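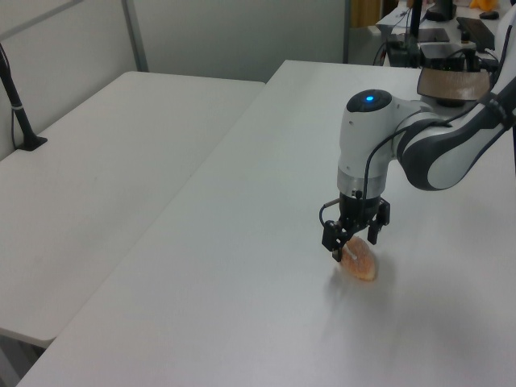

*Brazo con pinza paralela sobre la mesa principal de la célula de manipulación.*

## Quiénes somos

Molstead es una empresa de integración de automatización para plantas de preparación y envasado de alimentos. Diseñamos células de manipulación, las ponemos en servicio y formamos al personal que trabaja con ellas. La plantilla es de 15 personas, entre ingeniería mecánica, programación y formación.

La dirección técnica corresponde a Josué Teixeira. Mieke Dekker dirige el área de puestos y formación, que interviene en cada proyecto desde la primera visita a planta.

## Qué automatizamos

Trabajamos con piezas pequeñas, blandas o de forma irregular, en las que la fuerza de agarre y el punto de contacto condicionan el resultado. Los ensayos de agarre se hacen pieza a pieza sobre mesa blanca lisa. Los parámetros validados se trasladan después a la línea del cliente.

Nuestra oferta se organiza en dos productos:

- **Ludus**: entorno de programación y registro de ciclos. Permite modificar trayectorias y límites de fuerza sin intervención de nuestro equipo.
- **Swai**: célula de recogida y colocación para bandejas, con cambio de formato a cargo del operario.

Antes de la entrega, cada formato de producto debe completar 100 ciclos consecutivos sin incidencia.

## Qué cambia en el puesto

La célula asume la colocación repetitiva. El operario conserva la inspección visual, el cambio de formato, la retirada de piezas no conformes y la decisión de parada. Estas tareas se recogen por escrito en una nueva descripción de puesto, que el cliente revisa con la representación del personal antes del montaje.

La formación dura 5 jornadas y se imparte en horario de trabajo. Las 2 primeras se dedican a seguridad y modos de parada; las restantes, a Ludus y al mantenimiento de primer nivel. No entregamos una célula si en algún turno falta personal formado.

En la planta de Cikau, el turno de envasado pasó de un puesto fijo de colocación a una rotación entre supervisión, control de calidad y abastecimiento. La primera revisión de cargas de trabajo se hizo en diciembre y modificó la altura de la mesa de alimentación.

## Visitas y ensayos

Se admiten muestras de producto para ensayo de agarre, previa ficha técnica con peso, dimensiones y temperatura de proceso.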